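A segunda vida do cartão

O cartão canelado entra em quase todas as casas e quase ninguém repara nele. Chega com os sapatos, com a fruta, com a máquina de café, e costuma sair no mesmo dia, dobrado à pressa, a caminho do ecoponto azul. Na Rua Magalhães, numa zona de armazéns baixos e oficinas de automóveis, há quem lhe dê mais tempo.

A Favano compra caixas usadas a lojas e escritórios, separa-as por tamanho e estado e volta a vendê-las a quem vai mudar de casa ou precisa de arrumar um arquivo. O negócio nasceu num vão de escada e ocupa hoje 2 armazéns contíguos. O cheiro lá dentro é seco, a papel e a pó, e no inverno os portões só abrem para as cargas -- a humidade é a pior inimiga do cartão, muito antes do peso.

Uma folha de cartão canelado simples tem três camadas. As duas de fora são lisas. A do meio é ondulada e faz o trabalho quase todo: as ondas funcionam como uma fila de pequenos arcos e resistem bem à compressão quando estão na vertical. Deitada de lado, a mesma caixa perde boa parte dessa resistência. É um erro comum nas mudanças, sobretudo quando a carrinha já vai cheia e se aproveita qualquer buraco.
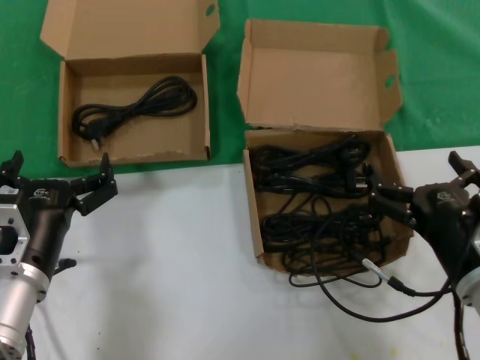

Caixas de cartão abertas, com um cabo preto enrolado na da esquerda.

O primeiro sinal de cansaço costuma aparecer nos vincos. Cada vez que uma aba é dobrada, as fibras partem-se um pouco mais, até que a aba deixa de oferecer resistência e cai para o lado. Depois vêm os cantos. Uma caixa com os cantos esmagados pode parecer inteira, mas empilhada cede por ali. Na Favano, essas seguem diretamente para o fardo. As que têm só a borda gasta ou restos de fita ficam para uso ligeiro: roupa, brinquedos, almofadas.

As pegas recortadas são outro ponto discutido. Facilitam o transporte e os clientes pedem-nas, mas cada abertura retira material a uma parede que tem de aguentar carga. Os fabricantes resolvem o problema colocando o recorte acima do meio e arredondando-lhe os cantos, para que o rasgão demore mais a começar. Com livros ou loiça, o melhor é pegar sempre por baixo.

Guardar caixas em casa também tem regras. Espalmadas e de pé, atrás de um armário, duram anos. Encostadas à parede de uma garagem fria, absorvem água pela base e ao fim de um inverno já não servem para grande coisa.
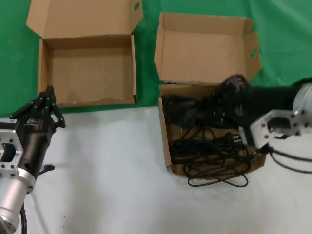
Uma caixa com restos de fita-cola pode ir para o ecoponto azul?
Pode, desde que a fita seja pouca. As tiras maiores devem ser arrancadas antes, e a caixa vai espalmada para ocupar menos espaço no contentor.

O que já não serve para vender segue para a Suvness, uma unidade de reciclagem a 7 quilómetros dali. Os fardos são desfeitos em água, num tanque que parece uma batedeira gigante, e o cartão volta a ser pasta. Agrafos, plásticos e fitas ficam retidos nos crivos. A pasta limpa é espalhada, prensada e seca, e sai em bobinas de papel castanho que mais tarde dão outras caixas.

O ciclo tem limites. A cada passagem as fibras ficam mais curtas e o papel perde força, e por isso as fábricas juntam sempre alguma fibra nova à mistura. A gordura é mais difícil de resolver. Uma caixa de pizza muito suja estraga a pasta à sua volta e deve ir para o lixo comum, ou pelo menos a metade manchada -- a tampa, quando está limpa, aproveita-se.

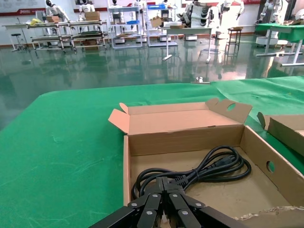 HEVUNORA | Redação Casa e Consumo

Reutilizar antes de reciclar é a opção que gasta menos, e é também a que dá mais trabalho a quem vende. Uma caixa nova chega à loja em molhos iguais, fácil de contar e de encaixar na prateleira. As usadas vêm com etiquetas antigas, medidas desencontradas e marcas de lojas que já fecharam. Na Favano, a triagem é feita à mão, numa bancada comprida junto ao portão, e as medidas ficam escritas a marcador preto na aba maior.

Os preços acompanham o estado. Uma caixa média em boas condições custa 2 euros, e a casa aceita-a de volta depois da mudança, com um pequeno desconto na compra seguinte. Há caixas que regressam mais do que uma vez e trazem escrito o percurso: "cozinha" riscado, "escritório" por cima, "sótão" na outra face.

A procura sobe no fim do verão, quando os estudantes trocam de quarto. Em setembro, o armazém dos tamanhos pequenos chega a esvaziar, e quem precisa de caixas para livros faz bem em encomendar com 5 dias de antecedência. As grandes, essas, sobram quase sempre.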